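Bottling staff at Kekdale start training robots

Packing staff at the Kekdale bottling plant are spending part of each shift teaching robots to do the handling work on the sample line. Workers hold a gripper in each hand and go through a task at a small wooden table, and the recordings are used to train arms supplied by Stusar. The plant began the program in October with 11 people and wants 2,000 recordings before the first arm is switched on.

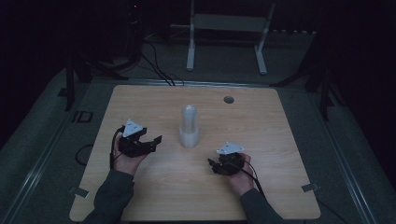
What changes for staff

Kekdale employs 210 people and says no jobs will go this year. Those who record are paid at the line operator rate, and sessions end at 2 p.m. so they can finish the day on their usual work.

Nanami Honda, who has packed at the plant for six years, said the grippers took some getting used to. "You can't feel the bottle the way you do with your fingers, so you slow down," she said. 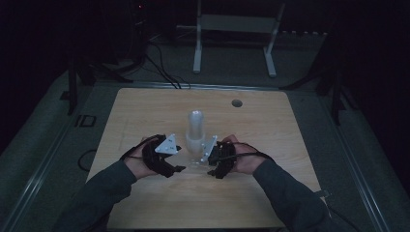 She said her wrists were less sore than after a full day of packing — but she would like to know what her job will look like once the arms are running. The company has promised staff an answer before the next roster is drawn up.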